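Robot arm gets a go at the clearing up

I've had my nose in Pamari's simulated kitchen at Osdale, where the washing-up crew will help decide what the arm does next. Its gripper is over a tall off-white cylinder on the counter. 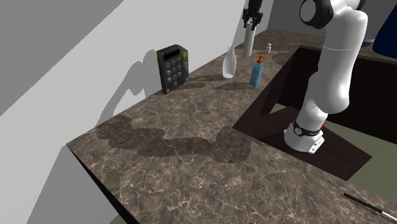

What changes for the crew

Hiu-tung Fang says all 6 keep their jobs – less lifting, more checking!
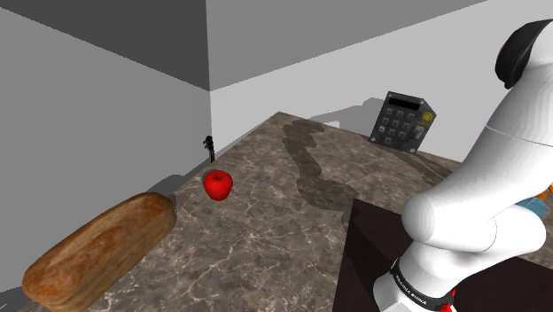

The white arm beside the marble counter, with bread and an apple.

Darius Nistor wants training first, and I'm with him. Talks carry on in January.

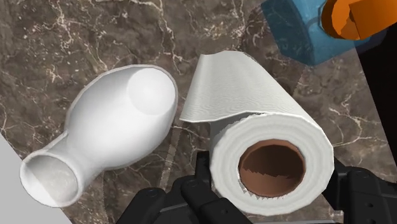
1 min read

Fiddly shapes like a vase on its side stay with people for now.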